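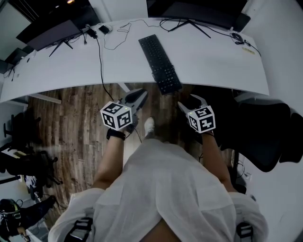

At the curved white desk, long sleeves and a sneaker.

About Fallia

Hi, and thanks for clicking on the page most people skip! Fallia is a small health news site. I write most of it, I edit all of it, and I answer the mail, so if you've ever sent us a note and gotten a long reply at eleven at night, that was me.

We cover the health stories that land in regular people's kitchens: drug recalls, insurance letters, hospital closings, new rules on food labels, studies that get a huge headline and then vanish. We're based in Indar, and a fair amount of our local reporting comes out of Kanaan, two towns over, where the only urgent care for miles keeps changing its hours and its owners.

How it started

I used to write a newsletter called Visum. It was supposed to be for eye care offices (I worked the front desk of one for years, and I still know far too much about lens coatings). Then one week I wrote a long, cranky piece about a headline claiming that a certain breakfast would wreck your memory. I went and read the study. It had 29 people in it, all of them college students, and it lasted two weeks. I said so, in plain words, and 650 people forwarded it to somebody else. My usual number was more like four, and I'm fairly sure two of those were my sister.

So I wrote another one, and then another, and the lens coatings kind of fell off the end. By August the eye care offices had mostly unsubscribed, very politely, and the people who stayed wanted to know whether they should throw out their cough syrup. I changed the name and bought a better keyboard. Visum's old issues are still in the archive if you scroll way, way down. Some of them hold up. The one on contact lens cases is pretty good!

What we do with a study

People ask about this more than anything else, so I'll go into it a bit.

When a press release comes in, I don't write from the press release. I get the paper. If it's behind a paywall I write to the authors and ask for a copy, and most of them send it the same day (researchers are lovely about this, they're thrilled that somebody wants to read the thing). Then I look at who was in it, how long it ran, what got measured, who paid, and whether the headline number is the kind that sounds bigger than it is. "Doubles your risk" can mean going from one person in a thousand to two. It can also mean something you'd want to call your doctor over. I try to give you the plain count both ways so you can tell which it is.

If a study was done on mice, the word "mice" goes in the headline. I lose clicks over that and I'm fine with it.

Before anything about a medicine or a treatment goes up, somebody with clinical training reads it. We have a little group of nurses, pharmacists and one very patient retired doctor who do this, and we pay them for it. They've talked me out of sentences I was really proud of. They've also killed whole stories, including one on a vitamin that I'd spent most of a month on. I sulked for a day and then I was glad.

What we don't do

We don't sell supplements. We don't run ads for them either, or take "partner content," or put a store link at the bottom of a story that happens to be about the exact thing in the store. I get offers every week and some of them are for a lot more than I pay myself.

We don't tell you to stop taking something your doctor put you on. If a story makes you nervous about a prescription, please call your pharmacist before you change anything. They pick up the phone, and they're good at this.

We don't print scary stories we can't back up, from any direction. I get mail from people who think I'm too soft on drug companies and mail from people who think I'm too hard on them, quite often about the same article. I read all of it.

Where the money comes from

Readers, mostly. We have 1586 paying members, and a membership is $50 a year. Everything on the site is free to read whether you pay or not, and it's going to stay that way. Members get the Sunday letter, which is longer and has more of me complaining about hospital parking.

The rest comes from speaking to groups (libraries, retirement communities, a dental hygiene program once, which was a blast) and from a few local papers that reprint our Kanaan coverage. There's a list of everyone who has given us more than the price of a membership on the Funding page. It's a short list.

When we get it wrong

It happens. Corrections go at the top of the story, in the same size type as everything else, with what we said before and what's right. They also go in the next email, so people who read the wrong version get a fair shot at seeing the fixed one. If you spot a mistake, use the contact form and pick "Correction" from the menu. Those come to me first, ahead of the pitches and the very nice people who would like to redesign our logo.

Getting in touch

Story ideas are always welcome, especially if you work in a clinic or a billing office or a school nurse's room and you're seeing something odd. You don't have to give your name in the first message. A photo of the letter or the label helps a ton (cover up your member number, please). I can't give medical advice, and I can't read your lab results for you, though I do understand why people ask!

We don't take guest posts right now. If you'd like to reprint something, write first and tell me where it's going. The answer is usually yes.

Page last updated 5/17/24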